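Publications > Sastgate Lab > Stirus > Section 4

4 Collecting the examples

4.1 Work cell and recording

Examples for the Stirus policy were recorded in a single cell at the Sastgate site. A desktop tower lies on its side on a slotted aluminum bench with the side panel off, and a fixture tray stands to its left. Each episode covers one part transfer between the tray and the case. The operator drives the arm by hand controller, and the recorder stores joint positions, finger width and camera streams under one clock. Training used 3000 episodes, of which 1000 came from the Maglaya controller and the rest from the older Jevell unit. 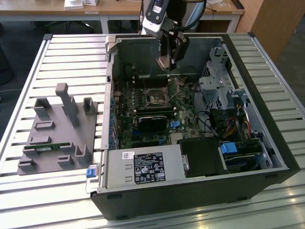

Figure 4. Tower, fixture tray and arm in the recording cell.

Jevell objected in review that hand-driven episodes carry the habits of the operator into the policy, and asked that pauses be kept in the data instead of trimmed. We kept them. Pauses before contact are frequent in our logs, and a policy trained on trimmed episodes tended to close the fingers early.

4.2 Small flat parts

Processor-sized parts gave the most rejected episodes. The socket offers little room for the fingers, and a small tilt at the grasp carries through to placement. For this group we set the arm speed to 16 mm/s near the case and required 2 clean grasps in practice before recording began. Episodes with a regrasp were labeled as such – they were used for recovery training only.
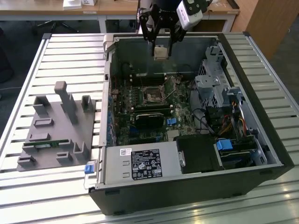 4.3 Labeling

Each episode was split into approach, grasp, transfer and release. Boundaries were set from finger width and then checked by hand against the video.

4 comments | 16 shares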